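Coller une bande autocollante qui tient longtemps

Publié le 12 mars 2018, par l'atelier Grandelwood

On m'écrit souvent pour me demander pourquoi le velcro autocollant se détache après quelques semaines. Dans la plupart des cas, la bande est de bonne qualité et c'est la préparation qui manque. Je vous explique comment je procède, sur du plastique, du métal peint ou du bois verni.

1. Nettoyer la surface

Prenez un chiffon qui ne perd pas ses fibres et de l'alcool à 70 degrés. Frottez toujours dans le même sens, puis laissez sécher complètement. Le produit à vitres n'est pas conseillé, il laisse souvent un film gras.

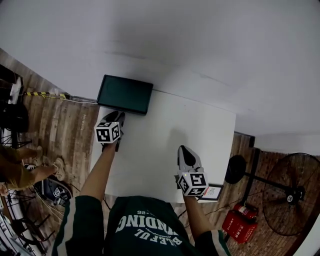
Si la surface est très lisse, vous pouvez la matifier légèrement avec un papier abrasif de grain 800. Il faut ensuite repasser l'alcool pour enlever la poussière.

2. Couper et arrondir

Mesurez d'abord, coupez ensuite. Pour une petite boîte, un morceau de 40 mm suffit. J'arrondis les quatre coins avec des ciseaux, car un coin pointu se soulève en premier. 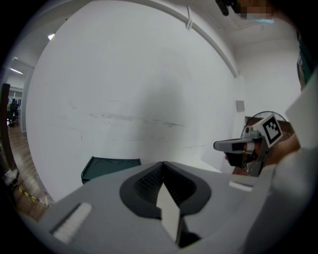 Coupez les deux parties, crochets et boucles, à la même longueur. Chez moi, le côté doux va sur l'objet que l'on prend en main, et le côté dur sur le support fixe.

3. Poser et presser

Retirez le papier protecteur sans toucher la colle. Posez une extrémité, puis descendez avec le pouce jusqu'à l'autre. Pressez fort pendant 34 secondes (je compte lentement).

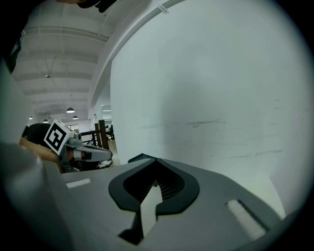
4. Attendre

Laissez reposer une nuit avant d'accrocher quoi que ce soit. En février, mon atelier est froid et j'attends deux jours. Pour enlever une ancienne bande, chauffez-la doucement au sèche-cheveux et tirez à plat.

Commentaires

Provonari : Merci, je ne nettoyais jamais avant. Est-ce que cela marche aussi sur le carrelage ?

Grandelwood : Oui, mais évitez les joints.

Bravthorpe : Chez moi l'alcool a terni un vernis ancien. Il vaut mieux essayer d'abord dans un coin caché.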